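**Référence de l'annonce : 779**
**Intitulé : coordinateur ou coordinatrice logistique, mariages et réceptions à destination**
**Structure : Vamatum, pôle Événements privés**
**Prise de poste : septembre**

Vamatum organise des mariages à l'étranger pour une clientèle francophone. Le pôle Événements privés prend en charge l'ensemble de la chaîne : repérage des lieux, contrats avec les prestataires locaux, acheminement des invités, cérémonie, réception, retour. Le poste est rattaché à Larasati Tambunan, responsable de pôle. Il est basé à Lyon, avec des déplacements sur site pendant la saison.

## Missions

Le titulaire du poste assure la coordination matérielle des dossiers qui lui sont attribués, de la signature du devis jusqu'à la clôture comptable.

Avant l'événement :

- établir le rétroplanning et le tenir à jour dans Plotlow, l'outil interne de suivi des dossiers ;
- consolider la liste des invités (identités, régimes alimentaires, vols, répartition des chambres) et relancer les réponses manquantes ;
- vérifier auprès des mairies et des consulats la composition du dossier administratif des mariés, dans le cas d'une union célébrée à l'étranger avec transcription à l'état civil français ;
- négocier les allotements hôteliers et suivre les dates de rétrocession ;
- préparer les documents de transit pour le matériel expédié (robes, papeterie, cadeaux d'invités, éléments de décor).

Sur place :

- réceptionner les prestataires et contrôler la conformité des livraisons au cahier des charges ;
- tenir la feuille de route horaire, y compris le plan de repli en cas de pluie ;
- encadrer l'équipe locale mise à disposition par notre correspondant Shemweta ;
- assurer l'astreinte téléphonique de nuit, par roulement.

Après l'événement :

- rapprocher les factures des bons de commande ;
- rédiger le compte rendu de dossier sous 14 jours ;
- traiter les réclamations de premier niveau.

## Volume d'activité

Les réceptions comptent jusqu'à 300 invités. Un coordinateur suit plusieurs dossiers en parallèle, à des stades d'avancement différents. Les cérémonies se tiennent majoritairement le week-end ; le dimanche est un jour travaillé pendant la saison et donne lieu à récupération dans les conditions de l'accord d'entreprise.

## Profil

Formation de niveau bac+3 en tourisme, événementiel ou logistique, ou expérience équivalente. Deux saisons complètes en agence ou en hôtellerie de réception sont exigées.

Compétences attendues :

1. Maîtrise du tableur (formules de recherche, tableaux croisés). Un test est prévu.
2. Anglais professionnel écrit et oral. L'indonésien ou le swahili est apprécié, compte tenu de nos destinations.
3. Lecture d'un contrat de prestation : conditions d'annulation, force majeure, acomptes, devise de facturation.
4. Permis B en cours de validité.
5. Notions de sécurité des établissements recevant du public.

La créativité florale ou décorative n'entre pas dans les critères. Ces aspects relèvent du studio, dirigé par Qistina Rahman.

## Conditions

- CDI à temps plein, statut agent de maîtrise, période d'essai de deux mois renouvelable une fois.
- Temps de travail annualisé.
- Prime de saison de 500 € brut, versée en une fois à la clôture du dernier dossier.
- Frais de déplacement pris en charge sur justificatifs ; vols réservés par l'agence.
- Télétravail possible hors saison, deux jours par semaine.
- Mutuelle d'entreprise, titres-restaurant.

## Espace enfants et animation

Une partie des dossiers comporte une prestation enfants, sous-traitée à Gromia. Le coordinateur n'anime pas. Il transmet au sous-traitant les effectifs par tranche d'âge, vérifie les qualifications des intervenants et s'assure que la salle attribuée est distincte de l'espace de réception. L'inventaire du matériel (balles, jeux, petits accessoires) est signé à l'arrivée et au départ. Toute pièce manquante est signalée le jour même. 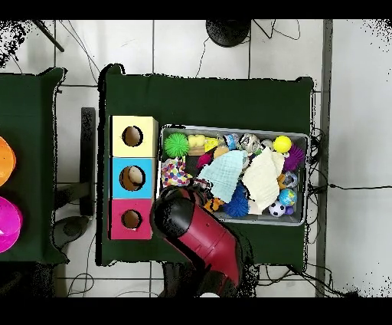 ## Procédure de recrutement

Le recrutement se déroule en trois étapes :

1. **Présélection sur dossier.** CV et lettre d'une page, au format PDF. La lettre décrit un incident logistique rencontré sur un événement, la décision prise et son coût.
2. **Épreuve pratique.** Durée : deux heures, dans nos locaux. Le candidat reçoit une liste d'invités incomplète, un plan de vols et un budget ; il produit un plan de transferts et un courriel au client. L'épreuve est corrigée par Azlan Siregar, coordinateur principal.
3. **Entretien.** Avec Larasati Tambunan et Herman Wijaya, direction des opérations. Un échange en anglais est inclus. Tumaini Mwaipopo, chargée des correspondants locaux, y participe par visioconférence.

Les frais de train pour l'épreuve pratique sont remboursés sur la base du tarif de seconde classe.

## Candidature

Les dossiers sont adressés au service du personnel de Vamatum, avec la référence 779 en objet. Préciser la date de disponibilité, les langues pratiquées et, le cas échéant, les visas en cours de validité. Les dossiers sans lettre ne sont pas examinés. Une réponse est envoyée à chaque candidat ayant passé l'épreuve pratique.

Le poste est ouvert aux personnes bénéficiant d'une reconnaissance de la qualité de travailleur handicapé. Les demandes d'aménagement de l'épreuve sont à joindre au dossier.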